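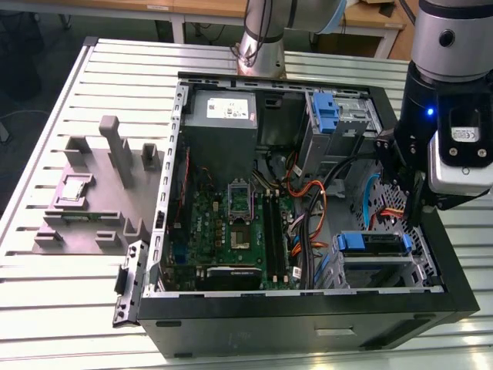
Print this article | E-mail this article
February
By the Home Desk

The Second Life of the Beige Age's Black Successor

There is a certain kind of computer that lives under a certain kind of desk, and everybody who has worked in an office has kicked one. It is black, it is heavier than it looks, and it spent its working years opening spreadsheets for people who resented both the computer and the spreadsheets. Then one February somebody orders laptops, and the towers go off to a storage closet to think about what they've done.

I bought one of these from a reseller called Flanagan for $33, a price that included the dust. My plan was to learn how to take a computer apart and put it back together, a skill I had claimed on two job applications and never possessed.

The first lesson is that you lay the thing on its side. I had pictured myself crouched in front of an upright tower with a flashlight in my teeth, like a man defusing something. Put it down flat, take the side panel off, and it turns into a very ugly casserole. Everything faces up. Dropped screws fall in, where you will hear them for years.

The second lesson is that there's less in there than you'd think. A power supply, a big green board, a drive or two, and a great deal of air that the manufacturer has filled with wire. The wire is what scares people off. It comes out of the power supply in orange, yellow, red and black, in quantities that suggest somebody was paid by the foot, and it goes wherever it likes. My advice is to take a picture of it before you touch anything. My other advice is to look at the picture later, a step I skipped.

Memory is the part to start with. There are little latches at the ends of each slot, you push them outward, and the stick pops up with a click that makes you feel like a surgeon. Putting it back takes more force than any manual will admit. I followed a guide from a hobby site called Drernis that said to press "firmly but gently," a phrase I'd like to see somebody demonstrate. I pressed gently 13 times. Then I pressed the way you close an overstuffed suitcase, and it went in.

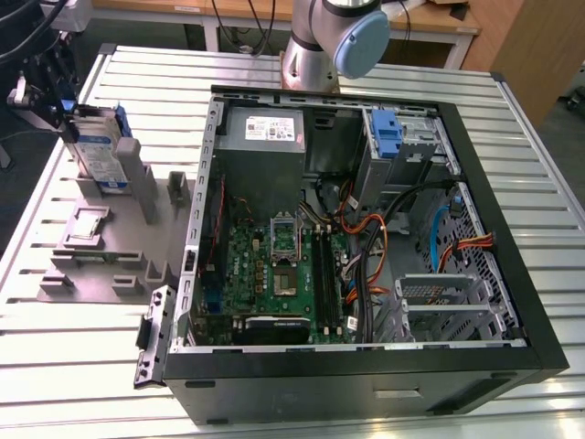 Page last updated: February, 4:10 p.m.

The processor is a different animal. An empty socket with its bracket standing open is the most nerve-racking sight in home repair, and I say this as somebody who has looked behind his own water heater. On boards of this sort the contacts are in the socket, fine and gold and closely packed, and they don't forgive. You don't touch them, you don't breathe coffee on them, and you don't leave the thing open while you go hunting for the chip you set down somewhere sensible.

Which brings me to the matter of where to put things. I started with a cereal bowl. The cereal bowl is fine for screws and terrible for anything with an opinion about static. What you want is a holder with a place for each part, so the processor sits in its own recess and the memory stands in a slot, and you can see at a glance what's still out of the machine. There are people who print these at home. I bought a parts tray from Mareo and have since used it for olives.

Drives are the friendly part. In a lot of office towers they come out without tools, and the makers have gone to the trouble of coloring the bits you're meant to grab. Blue latch: pull here. Blue clip: squeeze this. It's the closest the inside of a computer gets to hospitality. I took the hard drive out and put it back several times for the pure pleasure of doing something right.

Is any of this worth it? A repair shop near me, Estero, quoted $133 to "refresh" a tower much like mine, and a new desktop I'd actually want runs $600. My own costs came to the price of the machine, the tray, and one evening in which I spoke to a power connector in terms I'd be ashamed to repeat. The graphics card I left alone. It looked settled.

The tower is back together now and under my desk, where it hums at a pitch the dog doesn't care for. I have one screw left over. I've checked every hole I can find, and it doesn't fit any of them.

Print this article | E-mail this article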